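## 3. Planning the Purchase

Read this section before you ask for a quotation. It is written for the person who holds the budget of the training lab, and it takes the Drostulell suturing station as the base unit.

1. Write down the tasks the station must do in its first year. Order only the instruments for these tasks.
2. Measure the room. Leave 40 inches free behind the cart for the service door.
3. Divide the budget in 2 parts: the equipment, and the yearly consumables (thread, needles, tissue pads, drapes).
4. Ask Itine for the price of the instrument set. At the time of writing one set costs $1,805, without shipping to Terville.
5. Send the filled form to Kenza Bennani before Friday noon. Forms which arrive later are handled in the next round.

> **Note:** An instrument has a limit of 10 sessions, then it must be replaced. Put the replacements in the consumables line, not in the equipment line.

> **Caution:** Do not buy used instruments without the session log. The station will refuse an instrument with an unknown count.

### 3.1 Choosing the instrument pair 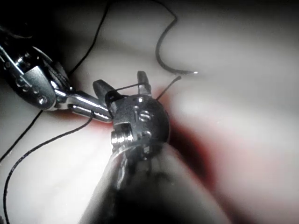
The price of a pair depends mostly on the wrist joints, and the two sides do not need to be the same model. Decide first which side will hold the needle and which side will manage the thread, then compare the quotations line by line. For suturing work, plan for two instruments that can meet at the tips, as the jaws do over the pale tissue surface with the black thread between them. A dark thread is easy to follow on a light pad, so we order both in these colors.

6. Add one spare instrument for each side.
7. Ask Norbert Kocsis to confirm that the spares fit your cart version. Carts delivered before February need the Ekanayake adapter, which is ordered separately.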